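La pinza y el brik

En Flemano, el almacén de merienda y desayuno que Diteck abrió en Bragança, el trabajo más codiciado consiste en coger cosas de una cama y volver a dejarlas. Con una pinza de mano, eso sí. La máquina aprenderá de ahí a preparar pedidos.

Maximiliano Cordero pasó media vida llenando cajas: 169 por turno, cuando el turno era bueno. Ahora enseña. «Antes me pedían que fuera rápido. Ahora me piden que sea claro», dice, con el tono de quien ha tenido jefes de las dos clases.

El sistema, bautizado Perlow, necesita 4000 agarres antes de que le confíen una galleta. Cordero lleva casi 60 esta mañana. La empresa promete que no sobrará personal; la plantilla ha pedido que lo prometa por escrito.

Lo difícil son los envases blandos y los pequeños. Un brik de leche de 200 mL hay que tomarlo por los costados, derecho, con las dos almohadillas azules a la vez.

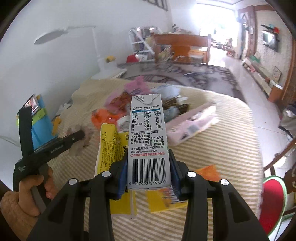

Lo que queda del oficio

En mayo se negocia el plus de instructor. Cordero pide dos categorías más y una silla decente. De momento le han concedido la silla.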